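Asante Community Health Centre
Patient and Family Advisory Group
Minutes, February meeting

Held in the upstairs meeting room, Tuesday, 10 am

In the chair: Siriporn Sukprasert
Minutes: Kofi Dogbe
Apologies: received from two members, both down with the cold that's doing the rounds. Get well soon!

1. Minutes of the last meeting

Accepted with one correction. The foot clinic at Jernbridge runs every second week, and the last minutes had it as every week. Kofi has fixed the copy on the website.

2. Flu and whooping cough clinics

Siriporn opened with the best news of the morning. The centre gave 900 flu shots over the season, the most it has ever done, and the walk-in sessions at Jernbridge were a big part of that. People there had been asking for years for something closer than a half-hour drive, and they came — with their kids, their neighbours and in one case an entire lawn bowls team still in their whites.

The group talked over what to do differently next season. The queue at Jernbridge was long in the first hour and then very quiet, and several members would like to see an evening session tried for shift workers. The nurses are keen if the hall can be had. There was also a good discussion on whooping cough boosters for grandparents. Quite a few people at the flu sessions hadn't realised they might be due for one, and the nurses ended up having that chat over and over. Everyone liked the idea of a plain one-page handout at the sign-in table, with the clinic phone number in large print.

Action: Kofi to draft the handout and send it to the practice nurses for checking before it goes anywhere near a printer.
Action: Siriporn to ask the Jernbridge hall about evenings.

3. Phone line and bookings

The call-back option is working a treat. Members who had tried it got a call the same morning, and one was rung back while she was still looking for her Medicare card. The recorded message is still too long. It goes through the parking arrangements before it tells you how to reach a person, and there was strong feeling that this should be the other way around. Someone also asked that the hold music be turned down, as it is hard on hearing aids.

The reception team will re-record the message. Members offered to listen to the new one before it goes live, and the offer was gladly taken up. 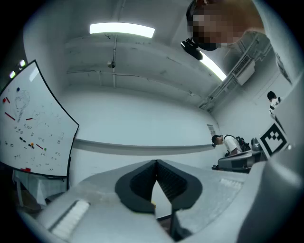 4. Getting to appointments

The Virnov shuttle now stops at the front door, and what a difference it makes for anyone with a walker or a pram. The 8 am run is the popular one. The 3 pm run home leaves a bit early for people with afternoon blood tests, and the group would like it moved later if the driver's roster allows.

A member from Plellison pointed out that the shuttle doesn't go out her way at all, and that her neighbours are getting lifts or putting off check-ups. This was news to several people in the room. It was agreed that Plellison should be on the list when the route is next looked at, and she will ask around to find out which days would suit.

Action: Siriporn to write to the shuttle operator on both points.

5. Walking group

Going beautifully. The creek path has been resurfaced and the group has added a shorter loop for people getting back on their feet after surgery. New walkers are welcome at any fitness level, and there is a cuppa afterwards. Kofi has joined and reports sore calves and very good company.

6. Waiting room

The new chairs with arms are a hit. A request for two more near the pathology door was supported by all. The children's books are looking tired and members are invited to bring in good clean ones they have finished with.

The group also asked for the wait-time board to be brought back. It was taken down for painting and has not been seen since.

Action: Kofi to track down the board.

7. Other business

A thank-you card for the practice nurses was passed around and signed. It ran out of room, so a second sheet has been stapled in.

Next meeting: same room, 10 am. Items for the agenda to Kofi at reception, please, by the Friday before.

Meeting closed at 11.40 am.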